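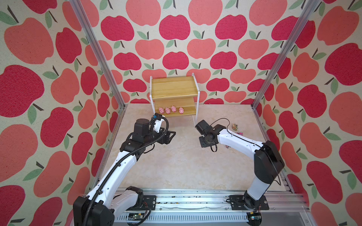 Fig. 1. Pink toy pigs on the lower level of a small shelf.

Sports Coaching, handout 3: Return to play after injury
Gudrun Eide, August 2020

A footballer who comes back after a long injury is often fit in the legs before he is ready in the head. In our case text, the winger at Siu trained alone for six months, and his first match was only 70 minutes — the coach had agreed this with him before.

Please note how the coach speaks to the press. He gives no date for the return.
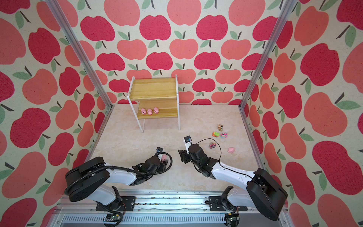 Fig. 2. Wallpaper with apples.

For the seminar: read page 97 and write down three questions you would ask the player in his first week back.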